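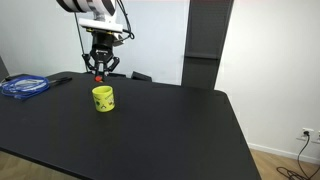
A yellow-green mug with a printed front, on a black tabletop.

The Mug Shelf

Most kitchens in Britain hold more mugs than the people living there could use in a week. They come as presents, from seaside shops, from old jobs and from the backs of other people's cupboards. Few are bought on purpose.

Nerndale has had a pottery works since before the railway came. At its busiest the works employed 794 people, most of them making plain white cups for canteens and hospitals. Today 11 remain, in a single building beside the canal, and their main trade is in printed mugs sold through gift shops.

The print goes on as a transfer. It is soaked in water, slid into place by hand and smoothed down with a rubber blade, and then the mug goes back into the kiln. A trained hand can place one in under a minute. Handles are still the slowest part, and the most likely to crack.

Across the valley in Jevorside, the charity shop on the high street sells used mugs at 99p each. It stopped taking more in October, when the back room was full, and began again after Christmas. Plain ones go first. Mugs with names on can sit for months.

The Zacharopoulos café, two doors along, buys its cups there and has never owned a matching set. Regulars ask for theirs by colour. Tea is served until 4, and the washing-up is done by hand, as the older prints fade in a machine.

The works opens its seconds room to visitors in the mornings. Bring newspaper for wrapping.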